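Room Attendant, Litter and Liner Round (part-time, ongoing)
Lotudlow Serviced Rooms
Reference: 352
Posted: November 2023
Reports to: Halina Sadowski, Rooms Supervisor

Position summary

Lotudlow operates short-stay and long-stay rooms over two buildings. Check-out rooms are processed in a fixed order: litter, linen, hard surfaces, vacuum, inspection. This position covers the first stage and the bin work attached to it. The attendant clears loose rubbish from floors and furniture, changes liners, separates guest property from waste and releases the room to the linen attendant.

The stages were split in July. Before that a single attendant completed the whole room. Applicants who have worked under the older arrangement elsewhere should note that beds, bathrooms and vacuuming are outside this role except when covering leave.

Hours and conditions

Shifts are 7 hours with an unpaid meal break. The roster is published a fortnight ahead and may include weekends and public holidays. Ordinary hours are worked between check-out and mid-afternoon. The usual load is around 20 rooms per shift across both buildings, less on days when long-stay rooms are listed.

The position is part-time with paid annual and personal leave. Penalty rates apply as set out in the employment agreement, a copy of which is sent with the interview confirmation. Shirts and gloves are supplied. Closed, non-slip shoes are not.

Duties: floor and bin

Enter the room, prop the door, open the curtains and turn on all lights. Check the floor from the doorway before walking on it.

Take the room's own bin to the litter. The bin is held by the rim or carried in one hand while the other hand picks up. Litter is not to be gathered into a pile on the carpet, and is not to be swept under the desk for the vacuum attendant.

Items normally collected at this stage are tissues, napkins, paper cups, food wrappers, snack packets, clear plastic film, pieces of cardboard and plastic strips. Flat cardboard larger than the bin opening goes to the trolley for recycling. Packets are tipped into the liner before being dropped in, so that crumbs do not end up on the carpet.

Work from the wall with the desk towards the bed. Check behind the desk legs, along the baseboard and beneath the edge of the bed. Small clear wrappers are the item most often missed at inspection on the beige carpet, and they wrap around the vacuum brush if left.

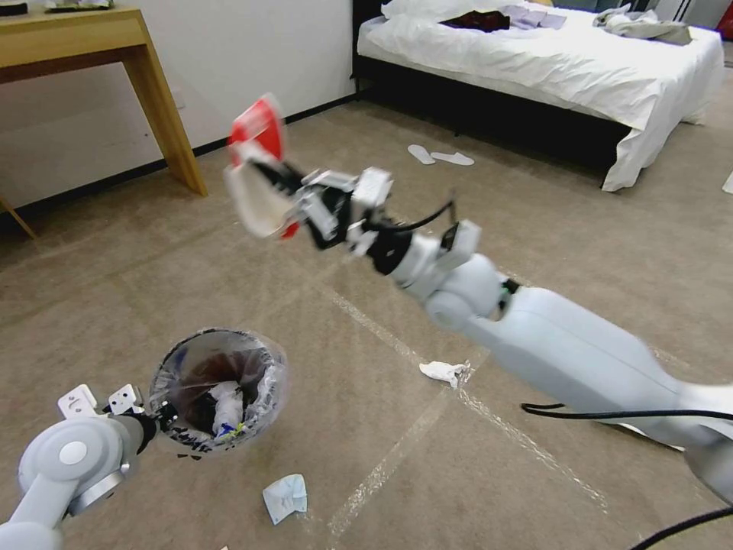
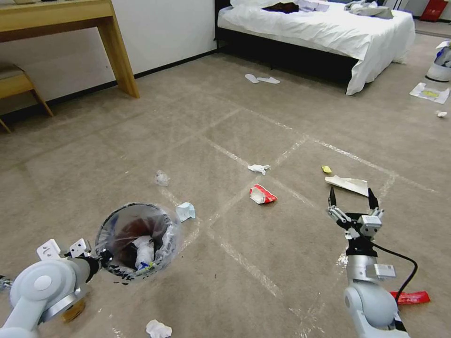

Floor litter and lined bin on carpet, litter stage.

Duties: liners

Liners are clear and are folded over the rim. A liner that has bunched or slipped is to be reseated before more rubbish goes in. When the floor is finished, lift the liner out by the folded edge, tie it and place it in the trolley sack. Do not compress the contents by hand. Wipe the rim and the inside wall of the bin and fit a new liner.

Scuffs and marks on the rim that do not come off with the Hapeta cream are recorded on the room sheet. Bins with cracked rims are withdrawn.

Duties: separating property from rubbish

Clothing, bags, chargers, papers with handwriting and anything left on a bed or desk is treated as guest property until the room status has been checked. Such items are left where they are. The attendant enters the room number and a short description on the sheet and calls the supervisor. Lost property is bagged by the supervisor only.

Disposable slippers are an exception. In a check-out room they are discarded. In an occupied room they stay where the guest has left them, including in front of the bed.

Food in sealed packaging is recorded as property. Opened food is rubbish in a check-out room. In occupied rooms, only items in the bin and items plainly discarded on the floor are removed.

Duties: carpet condition

Carpets are inspected on completion of the litter stage. The attendant records stains, burns, lifted seams and any lines or markings visible on the pile. No spot treatment is carried out by this position. Treatment with Zudis foam is done by the vacuum attendant, who needs to know the location of the mark to within the nearest piece of furniture.

Release of room

Sign the sheet, write the time, leave the curtains open and hang the green tag. Unreleased rooms are not entered by linen staff. If a room is abandoned part-way (guest returned, maintenance called, sharps found), hang the amber tag and phone the supervisor before starting another room.

Sharps and broken glass

Not to be picked up by hand, gloved or otherwise. Tongs and a rigid container are on every trolley. Sharps training is completed on the first day and refreshed each year.

Selection criteria

Essential:
Able to bend, kneel and reach to floor level repeatedly over a full shift.
Able to push a loaded trolley on carpet and up a short ramp.
Able to complete a written room sheet in English. Short entries are sufficient.
Current right to work.
Willing to undergo a police check at the employer's cost.

Desirable:
At least 3 months in hotel, hospital, school or office cleaning.
Experience with the Imolano room status application, or a similar product, on a phone.
Driver's licence. The two buildings are a short walk apart but stock is moved by van.

No certificate is required. Applicants without cleaning experience will be considered and should say so in the application.

Training and probation

The first shifts are worked in a pair. Bořivoj Malý conducts the practical induction, which covers trolley set-up, bin handling, liner fitting, property rules and use of the room sheet. Rooms released by a new attendant are checked in full during probation and by sample after that. Written feedback is given at the end of each paired shift.

How to apply

Send a resume of no more than two pages and a short statement addressing the essential criteria. Quote the reference number in the subject line. Include the names of two referees, at least one of whom has supervised your work. Referees are contacted after interview only.

Applications may be emailed through the contact form on this site or left at the main reception desk, addressed to Halina Sadowski. Late applications are held for the relief list unless the applicant asks otherwise.

Interviews are held on site and include a short practical task in a vacant room. Please wear closed shoes. Applicants who need an adjustment to the practical task should mention it when the interview time is confirmed.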